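Salvage Corner: What's on the Sorting Table

Hi again! For anyone new, I'm the person at the Rivas repair club who ends up with all the boxes people drop off. Old control panels, dead amplifiers, half a treadmill once. I love it more than I should. This page is where I put up the pieces I'm working through, with a line or two about each so you can shout if there's something you want.

Last updated 8 August 2024. Gallery 131, if you're keeping up with the numbering (Kenneth Farquharson is, and he's already emailed me about the one I skipped in January).

Most of this batch came out of a Volgate packaging line that was being scrapped. Soledad Salcedo drove over with her van and we spent a very sweaty afternoon unbolting things. The cabinet still had its inventory sticker on the door, number 3633, and I've kept the door because it's a nice flat piece of steel and I want a shelf.

A few things about how I sort, as I get asked a lot. Everything gets a wipe down first. Switches and buttons go in a tray so they don't roll off and vanish under the bench. Anything with a big capacitor in it gets discharged before I go near it with a screwdriver, and then I check it again with the meter. Please do the same at home! A power supply can sit unplugged for ages and still give you a nasty surprise.

Cable goes by the yard and I don't photograph it. It's cable. Come and look in the barrel.

Fuse holders, terminal blocks and the little DIN rail bits are in the Flovico drawers by the window, same as always, and the key is on the hook.

On to the bigger pieces, then. Red mushroom-head stop button, the kind you smack with your palm. I have a real soft spot for these. Somebody always wants one for a drill press or a homemade router table, and they look great on anything.

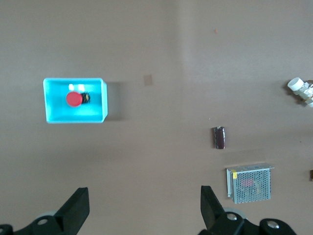
I'd ask 5 dollars for the button, and if you're putting it on a machine you plan to stand next to, test the contacts with a meter before you trust it.

Electrolytic capacitor, dark maroon-brown sleeve. I like the old-fashioned color. I haven't put it on the tester yet, so treat it as a maybe. Free to anyone who'll tell me how it reads.

Power supply, metal housing with a perforated grille on top. Heavier pieces like this I'd much sooner hand over in person than mail.

Nikum boards are still to come. I have four of them waiting in a box at home and will get them up when my kitchen table is mine again. Email me if you want first look, or just turn up, I'm usually there until the coffee runs out.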